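Midwood Water and Drain Notes
Condensate and indirect waste: what changed in the Gosselin building

The October shutdown at the Gosselin building gave us 17 hours with the air handlers off, which was enough time to replace the condensate drainage on the second and third floors. Several members asked for the details after the last meeting. They are set out below in the order the work was done, with the settings we ended up using.

Background

The original drains were copper, run in the ceiling space with very little fall. Two of the air handlers had a history of wet ceiling tiles underneath. The usual response had been to blow out the line with compressed air and replace the tile. Clearing the line bought a few weeks in summer and somewhat longer in spring. When Rui Bettencourt put a level on the horizontal run outside the mechanical closet, he found a section that pitched back toward the unit. A hanger had let go and the pipe was resting on a duct flange.

Condensate is clean when it leaves the coil, but it does not stay that way. Dust that gets past the filter washes into the pan, and a film grows on the inside of the pipe wherever water stands. A line that drains fully between cycles grows much less of it. For that reason slope was treated as the first item and pipe size as the second.

Slope and support

The new lines are white PVC, solvent welded, pitched at a quarter inch per foot. An eighth of an inch per foot is the minimum in most codes, and a line installed at the minimum has no allowance for sag. Plastic pipe moves more than copper and needs closer support. We set hangers every three feet on horizontal runs and added one at each change of direction. Hangers should hold the pipe without gripping it. Tighten the clamp until it closes, then check that the pipe can still slide lengthwise by hand.

Measure the fall with the pipe in its final hangers. Several of ours were correct on the bench and wrong once the clamps were closed.
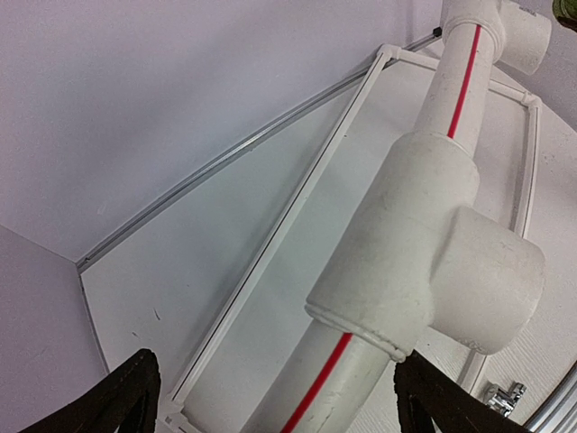
Cleanouts were the subject of most of the discussion on site. The old system had none, so every cleaning meant cutting the pipe or disconnecting it at the pan. The new layout has a capped opening directly after each trap and another at every second change of direction. Caps on these openings are pushed on dry and never glued. Bernadette Madigan, who maintains the building, asked that each opening be reachable from a six-foot ladder through a single ceiling tile, and two of them were moved to meet this.

Traps

Every air handler in the building is a draw-through unit, meaning the fan is downstream of the coil and the drain pan sits under negative pressure. Without a trap, air is pulled up the drain and water is held in the pan until the fan stops. With a trap that is too shallow, the result is nearly the same.

Trap depth depends on the static pressure at the pan. Take the reading with the filters loaded, or add an inch to a reading taken with clean filters. The drop from the pan outlet to the trap outlet should be at least the negative static pressure in inches of water plus one inch. The water seal below that should be at least half of the same figure. Unit 2 on the third floor read higher than its nameplate suggested, and its trap had to be rebuilt deeper. There was barely room for it above the housekeeping pad.

Prime each trap by hand before starting the fan. A dry trap on a draw-through unit may not fill on its own.

Joints

The procedure for solvent welding is on the can, and most leaks come from skipping part of it. Cut square, remove the burr inside and out, wipe dry, dry fit, mark the depth, prime, cement both surfaces, push home with a quarter turn and hold for 30 seconds. A burr left inside the pipe collects lint in a condensate line more readily than in any other kind of drain. Cure times lengthen in a cold closet. Allow double the printed time if the space is below 60 degrees.

Discharge

All lines end at an air gap over the floor sink in the mechanical room. The gap is two inches, measured from the end of the pipe to the flood rim. Do not run condensate into a vent stack or tie it directly to a sanitary line. One of the old lines had been connected that way above the Prullora suite, and it was removed.

Overflow protection

Each pan now has a Zumon float switch wired to stop the unit. Test it by lifting the float, then test it again by plugging the drain and pouring water into the pan until the switch trips. The second test is the one that shows whether the switch is mounted at the correct height. One of ours was set above the lip of the pan and had to be lowered.

Cost and maintenance

Materials came to $995 for both floors, excluding the float switches. A quote from an outside contractor for lining the existing copper had been $900 per floor, and it would have left the slope as it was.

The maintenance schedule calls for opening the cleanouts and flushing with a gallon of warm water at each filter change. Bleach is not used, as it can attack the coil fins if it splashes. Copies of the trap worksheet are in the binder at the Midwood shop, on the shelf above the pipe threader. Please return it when finished.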